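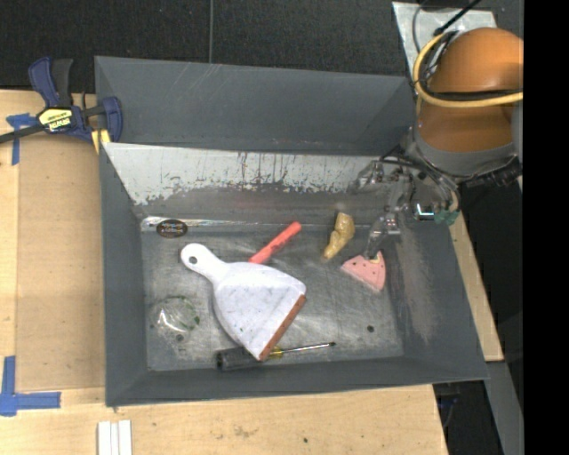

The permit for the Durkus unit allowed 14 red stags between August and December, and by the first hard frost Rukhsana Rind had signed off thirteen. She kept the tally in pencil at the back of the larder log. The larder was a concrete room behind the Trolluvska lodge, with a drain, a hoist, two rails and a scale that read eight ounces heavy. Everything in it was gray or had been scraped until it was gray. Even the bins had fine scratches all over their floors, and somebody's white plastic dustpan had been left lying in one of them. Rukhsana moved it to its hook before she washed down.

The fourteenth tag belonged to a client named Teófilo Palomino, who had paid in full in the spring. He arrived at four in the afternoon with a rifle case, a tripod and a phone mount that clamped to the tripod. He asked about signal on the ridge.

"There's none past the second gate," Rukhsana said.

"I can upload later."

She gave him the form. Section two covered photographs. It said no pictures of a carcass could be published with the name of the estate, the unit or the guide. He read it twice and initialed it.

They zeroed the rifle at 200 yards on the range below the lodge. He fired three rounds and put them inside a playing card. She wrote down the load, the wind and the elevation setting, and had him sign that too. Arnulfo Villca, who drove the truck, picked up the brass.

They left at five the next morning. The wind was from the northwest, light, backing a little as the sun came up. Rukhsana took them up the Drirno burn, where the bank gave cover to the elevation of 1,415 feet, and from there it was a crawl. She glassed the basin for forty minutes. There were hinds low down, a young stag with them, and a second stag by himself on a shelf of grass under the rocks. He was old. His back had dropped, his neck was thin for the season, and the left antler went up without branching.

"Him," she said.

Palomino looked through the scope for a while. "He's not much of a head."

"No."

"There was a better one on your website."

"That one's six years old. He stays."

The permit was plain on this. The guide selected the animal and the client could decline, in which case the tag went back to the estate and the fee was not returned. She had explained it in the truck. She did not explain it again. The stag put his head down and fed with his shoulder toward them.

"Range?" he said finally.

"One eighty. Wait until he turns."

It took eleven minutes. The shot was good and the stag went down within his own length. The hinds ran to the skyline and stopped there to look back. Rukhsana noted the time.

Palomino did not set up the tripod. He carried it down to the truck himself, still folded, and stood by the tailgate while Arnulfo and Rukhsana brought the drag sledge in.

At the larder she weighed the carcass, subtracted the eight ounces, checked the lymph nodes and aged the jaw. The molars were worn nearly flat. She put down thirteen years, with a question mark.

"What would have happened to him?" Palomino asked from the door.

"January, probably."

He nodded. He asked if he could have the jaw, and she said the jaws went to Maritza Usuga at the Sharifi office for the age records, but he could apply for it in the spring. She gave him the form for that. Then she tied the tag through the hock and closed the log.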